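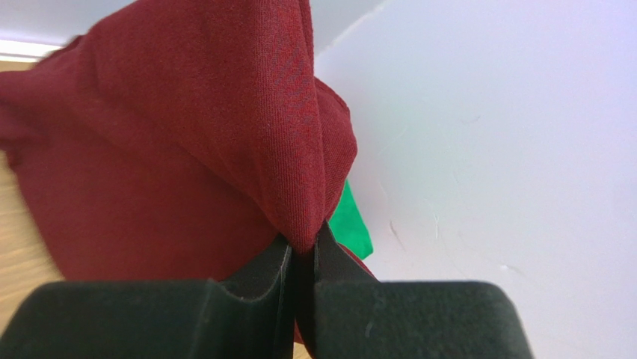
Dark red knit, fine rib, close up

Nendero Group – listing working party
Minutes, 30/08/2024

Present: Spyros Athanasiadis (chair), finance director, company secretary, head of investor relations, two from Hatden (advisers), one from Plurkau (counsel) by phone. Apologies from the audit lead.

1. Last minutes
Agreed, one fix. Item 4 should say "primary venue", not "only venue". Secretary to correct the copy on file.

2. Where to list
Long talk, no vote. Hatden went over the two options again – home exchange on its own, or home plus a second line overseas. Costs for the second line are up since the July paper, mostly legal and translation. Hatden still favors it. Finance director doesn't, says the overseas line will trade thin after the first month and we pay for it forever.

Spyros asked what happens if the overseas regulator changes its rules on foreign issuers halfway through. Plurkau: we'd have to refile, adds six weeks at least, maybe more. No one liked that.

Left open. Hatden to bring a side by side table, fees on one page, no appendix this time please.

3. Size and price range
Current plan is to raise 600 million. Hatden thinks there's demand for more but wouldn't put a number on it before the early investor calls. Finance director happy to stay where we are. Some discussion of a top-up option if the book is strong. Counsel says the wording for that has to go in from the start, can't be bolted on later.

Price range not discussed, too early.

4. Zhong stake
Zhong holds 87 million shares and hasn't said if it will sell any in the offer. Letter sent, short reply, nothing useful in it. Lockup draft asks for 12 months, they are expected to push for six. Plurkau says six is not unusual for a holder that size but the market will read it as a sign they want out.

Spyros to call them himself. If there's no answer by the middle of September we draft the prospectus on the basis that they sell nothing, then amend.

5. Employee shares
1,012 staff can apply under the scheme. Forms so far back from 172. Low. Head of IR thinks the email went out when half the plants were on summer break, and the form is too long anyway. Counsel will not let us drop the risk page but agreed the first two pages can be merged.

Question on whether part-time staff get the same minimum allotment. Yes, already settled in June, but the leaflet doesnt say so. To be fixed before the reminder goes out.

6. Accounts
Half-year numbers still with the auditors. One open point on how the warehouse leases are treated. Finance director expects it closed next week. If it slips, the whole timetable slips with it, Hatden repeated this twice.

7. Press
Two calls from reporters since the last meeting, both asking about timing. Standard line given. Reminder to everyone – nothing to the press, nothing on social media, not even a like. Plurkau will recirculate the quiet period note, the old version has the wrong contact number.

8. AOB
Data room access: nine people still on the list who have left the project. Secretary to clear them out today.
Room booking for September moved, bigger room, same floor.

Actions
Hatden – venue cost table, one page
Spyros – call Zhong
Head of IR – short form, leaflet fix, staff reminder
Plurkau – top-up wording, quiet period note
Finance director – chase auditors on leases
Secretary – correct minutes, data room list

Next meeting second week of September, date to be confrimed by email.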